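Exchange zones and split timing in the 4x400 relay
Speaker notes, regional officials' and coaches' session, October 8, 2009

Slide 1. Title
Wait for the back rows. Handouts are at the door; the tables on page 2 are the ones used from slide 5 onward.

Slide 2. Scope
Outdoor 4x400 only. Indoor is a different problem because of the break line and the tighter bends, and I will take indoor questions at the end.
Three items: where the split is taken, how the outgoing runner's start affects it, and what we changed in February after the Baltard meet.

Slide 3. Geometry
The zone is 20 meters long, centered on the line. For the first exchange the outgoing runners stand in their own lanes, so the zones are staggered. For the second and third, the zone is common, 10 meters either side of the finish line.
Position of the baton decides whether the exchange is legal. Feet and torso do not matter. Say this slowly. It comes up in every protest.

Slide 4. Where the split is taken
Ask for hands: who stops the watch on the baton, who on the incoming runner's torso? Expect a mixed room.
At Baltard we had both methods in use on the same team of timers. Splits for one leg differed by as much as 0.6 second between two people standing side by side. The total was never in question, since the finish was on the camera. The leg times were close to useless.
Recommendation: stop on the incoming runner's torso at the finish line plane, regardless of where the baton is. It is the only event in the zone that happens at a fixed place.
Consequence: the outgoing runner is already moving when the next split starts if the pass comes late in the zone, and is still short of the line if the pass comes early. Legs two through four are therefore not comparable with an open 400. Coaches tend to subtract a flat second. See next slide for why that is too crude.

Slide 5. Table 1, running-start correction
104 legs, hand timed, 22 teams. All from the Plernura series.
Read across the first row only. The rest is for reference.
Point out the spread. The correction depends on how hard the outgoing runner leaves, and most school teams leave at a jog and turn to look. For those teams the correction is small. Well-drilled teams get more.
First leg: starts from blocks, no correction, but it is run entirely in lanes. Do not compare it directly with leg two.

Slide 6. Table 2, order on the line
Outgoing runners for legs three and four line up in the order their teammates pass the 200 meter mark. They hold that order. They may not swap when positions change in the last bend.
Of the protests we logged, 6 came from this rule alone -- more than from dropped batons and zone violations put together.
The usual sequence: a team is passed at 250, the outgoing runner moves in one place, contact follows. The official sees the contact and misses the swap.
Fix: one official on the line with no other duty. That official calls the order aloud and writes it down before the runners come off the bend.

Slide 7. Sheet layout
Show the old sheet, then the Gralter sheet. Same paper size.
Changes: bib column moved to the left, one box per leg for cumulative time, no box for the split. Splits are worked out afterward by subtraction. Timers who subtract in their heads on the infield make errors, and we found 46 of them in one season's sheets.
Round only once, at the end. Hand times go up to the next tenth. Do not round each split, or the legs will not add up to the total.

Slide 8. Watch procedure
Start on the flash, never on the sound.
Cumulative mode. Do not reset.
Two timers per team where staff allows, otherwise one timer per two teams with a lap memory watch. If the teams are close together at an exchange, take the leading one and mark the other as missing -- a blank is better than a guess.
Memory watches from different makers store laps in a different order. Check before the first heat.

Slide 9. What coaches can use
Leg times under this method are consistent from meet to meet, so a runner's third leg in April can be set against the same runner's third leg in June. They still cannot be used for seeding in the open event.
Zone time (incoming torso at zone entry to outgoing torso at zone exit) is a better measure of exchange quality than any split. It needs a second person. The Aliyu club has collected it all season and the figures are on the last page of the handout.

Slide 10. Open points
Taped marks: how many, and who removes them.
Whether the sheet should carry the 200 meter order for leg two as well. I would leave it off.
Questions. If time is short, skip the tape.
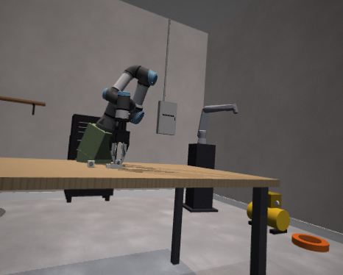
We tried the torso method at two of our dual meets and it does steady the numbers, but I'd keep the 200 meter order on the sheet for leg two. Our track has a break line that is hard to see from the infield, and having the order written down settled an argument for us the first week.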